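How Guests Choose a Small Hotel: A Survey of Lakeside Accommodation in Kondden

Student project report, Tourism and Hospitality, second year
July 1, 2021

1. Background

Kondden is a small town on the north shore of the Eder. It has one large hotel, the Zasside, and a number of guest houses with fewer than 15 rooms each. Most visitors come for the walking and for the boat trips across to Clurkau. The town has no railway station, and the nearest bus stop is at the top of the hill above the harbour.

For our project we wanted to find out what makes a visitor pick a guest house over the large hotel, or the other way round. The hotel has a pool, a restaurant and its own car park. The guest houses are cheaper on most nights but offer very different things from one another, and their websites do not always make this clear. Two of us had worked summer jobs in the town and had heard guests complain that the room they got did not match what they had expected when they booked.

2. Method

We wrote a questionnaire of 13 questions. It asked where people were staying, how they had booked, how long before the trip they had booked, and which facilities they had looked for. The last question was open and asked what they would change about their room.

The questionnaire was tested in February on other students on the course. Two questions were reworded after this. One had asked about "amenities", and several people were not sure whether that meant things in the room or things in the building. We changed it to two separate lists.

We printed 330 copies and left them at reception desks, at the harbour ticket office and in the café next to the museum. Guests could fill in the form and put it in a box at the same desk. There was also an online version with the same questions, but very few people used it and we have left those answers out of the results. 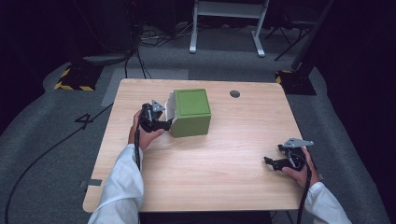 Photo: project group

In total 300 forms came back that could be used. Some others were returned with only the first page filled in, and these were not counted. We entered the answers into a spreadsheet and checked each form a second time against the entries.

3. Results

3.1 Booking

Most guests at the Zasside had booked through a large booking site. Guest house visitors were more likely to have telephoned or written to the owner directly, and many of these had stayed in Kondden before. People staying for one night had usually booked in the same week. Families booked much earlier, often as soon as school holiday dates were known.

3.2 Location

We expected the view of the water to be the main thing people looked for. It was mentioned often, but parking came up more. Several of the guest houses are on the harbour street, where cars can only stop to unload, and guests have to leave their car in the public car park behind the church. Some had not known this before they arrived.

Distance was also a problem on the websites. One guest house describes itself as "minutes from the ferry". We walked the route with small suitcases and it took us 15 minutes, mostly downhill. Going back up would take longer.

3.3 Breakfast

Breakfast was the point on which guest houses did best. Guests liked being able to eat at a table by the window and to ask for something different. At the hotel, breakfast is a buffet and people were generally content with it, although there were comments about queues for coffee. Guests who leave on the first boat miss breakfast at almost all of the places we looked at. Only one owner offers a packed breakfast, and this is not mentioned on the website.

3.4 Rooms

The answers to the open question were mixed. The most common wishes were a better shower, a kettle in the room and more sockets near the bed. Hotel guests wrote more about noise from the corridor. Guest house visitors wrote more about stairs — none of the older houses has a lift.

4. Discussion

The two groups of guests were more alike than we had thought. Price mattered to both, and both wanted to know exactly what was included. The difference lay mainly in how much information they had before arriving. The hotel lists its facilities in full. The guest houses tend to show photographs of the lake and the garden and say little about stairs, parking or check-in times.

There are some weaknesses in our work. The forms were only in English and German, so other visitors are probably missing. Guests who were in a hurry to leave are less likely to have filled one in. We also had no forms from the campsite, as it was closed for building work during the whole period.

5. Suggestions

Guest house owners could add a short list to their websites covering parking, stairs, the walking time to the ferry and the hours for breakfast. A shared map of the town showing the car park and the bus stop would help as well. The tourist office already has one on paper and is willing to let owners use it.

We would also suggest that more owners try the packed breakfast. The first boat to Clurkau leaves before most kitchens open, and in the summer months it is nearly always full.

The questionnaire and the full tables are in the appendix, which is kept with the printed copy of this report in the department library.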